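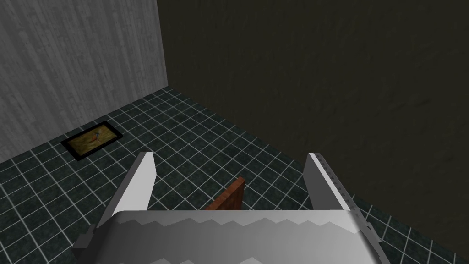
The Lacroix boot tray is back in stock in both sizes, and the large one now holds 2 pairs of tall waders side by side. It is made for gear rooms, garages and back halls, anywhere wet kit gets dropped at the end of the day. The raised rim keeps drips off the floor, so it can go straight down on tile, even dark teal tile where every dried water spot would show. Hose it out when it gets muddy.

We also have 303 of the Praltberg drying racks left from the September order. They fold flat and fit over the large tray. Smaranda Ciobanu at the Podmont store can set one aside for you if you call before Friday. Trays and racks ship separately, so expect two boxes.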